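# Bench rules for a robot that works next to people

Caradog Llewellyn wrote our first set of rules. It had 92 items and was obeyed by the arm and by no one else. What follows is the short version, kept on the wall at Korness and copied, coffee rings included, by the Urville shop.

**Before you switch on**

- Find the stop button. If you had to look for it, move it somewhere better.
- Sleeves up, lanyards off. The arm has no opinion of your badge and will take it along.
- Strap yourself to ground before touching boards. The gripper doesn't excuse you.
- Read the last entry in the log. "Seemed fine" is not an entry.

**Laying out parts**

- One part, one pocket. The arm goes where it was told, and a stick of memory parked "just for a minute" in the wrong slot will be collected as something else.
- Processors lie lid up, held by the corners of their holder.
- Leave empty pockets empty. They are not for screws, and certainly not for mints.
- Hold cards where the maker meant them to be held – never by the capacitors.

**While it runs**

- Two people may be at the bench. One may talk.
- Slow speed for any new program, however clever its author.
- Hands stay out of the case until the arm is parked and locked. Paused is a mood, and moods change.

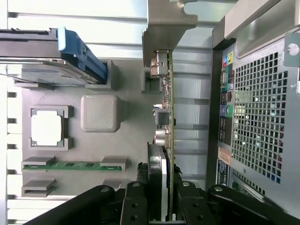
Mathias wrote in to say the speed rule is too soft: at Gruleck a new program stays slow for its first 8 runs, and whoever changes so much as one grip point starts the count again. He also wants the gripper screws checked every morning, before coffee. We've adopted the first and are negotiating the coffee.

**Putting away**

- Park the arm, cut the power, then tidy. In that order, please.
- Log the run number, even the dull ones. Run 2,532 was dull until we needed to know which fingers were fitted.
- Leave the stop button uncovered. It is not a hat stand.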